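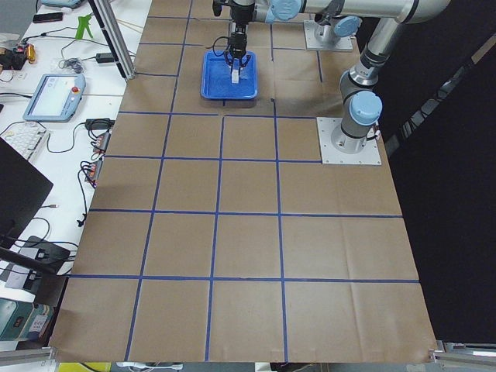
Dunstan Allotment Society, members' list

**Subject:** Re: Water meter reading and the standpipe by the lower gate
**Date:** 2/3/24

Hello all,

Thanks to everyone who replied over the last few days. I have put the main part of the first message below for those who joined the list after it went out, and my answers follow.

> The meter at the lower gate read 2624 when I looked at it. It read 1159 at the last reading in August. I don't know what units these are in or if that is a lot for autumn and winter, when hardly anyone is watering. The standpipe next to it has been dripping at the joint for a while and the ground on that side is soft. Could somebody tell me if this has been reported, and who pays if it turns out to be a leak? I would also like to know if the water will be turned off again next winter, as it wasn't this time.
>
> Separately, the hose on the rack has split near the tap end. I have tied a rag round it but it needs replacing.

The units first. The small black figures on the dial are cubic metres, but the last digit on our meter is a tenth, and it is easily read as a whole number because the red has faded. Take the last figure off both readings and the difference is a good deal less alarming. It is still too much for the time of year. Most winters we use next to nothing between the end of the beans and the first sowings.

The drip was reported to Ullach, who look after the pipework for the whole site, and they have given us a job number. They came out once and tightened the joint at the standpipe. It held for a few days and then went again. They now think the washer has gone hard and that the pipe under the path may have moved in the frost. They want to dig a short trench between the gate and plot 17, and they need the path clear to do it. If you have pallets, bags of manure or edging boards on that stretch, please move them on to your own plot. Anything left will be stacked by the shed.

On who pays: everything up to the meter belongs to the water company. Everything after it is ours. The standpipe is after it. The repair will come out of the general fund and there will be no extra charge on this year's rents. If the bill for water comes in very high we can ask for a leak allowance, but only once the repair is done and we have the receipt, so there is no use asking now.

The water should have been turned off in the winter and it wasn't. The stopcock key was missing from the shed and the spare did not fit. We now have a new key from Zoneck, and it is on the hook inside the shed door with a yellow tag. Please don't take it home. The plan for next winter is to turn off after the first hard frost warning and to put a note on the gate the day before.

The hose is past mending. I looked at a replacement and the 65 metre reel is the only one that gets to the top plots without a join. Gellunier have it in stock and will deliver to the gate. I will order it unless I hear a good reason not to. The old one can be cut up for anyone who wants short lengths for tying trees. Leave a note in the shed if you would like some.

A few people asked about water butts. You don't need permission for one if it stands on your own plot and has a lid. The lid matters, as there are children on the site most weekends. If you want to run guttering off the shared shed, ask first. There is already a pipe on the north side and the roof won't fill more than two butts in a dry spell.

Until the trench is filled in, please use the upper tap. It is slow, so expect to wait if somebody is filling cans. Turn it off fully when you finish, and don't leave a hose running while you go back to your plot.

I will read the meter again when Ullach have finished and send the figure round, without the last digit.

Dunstan site secretary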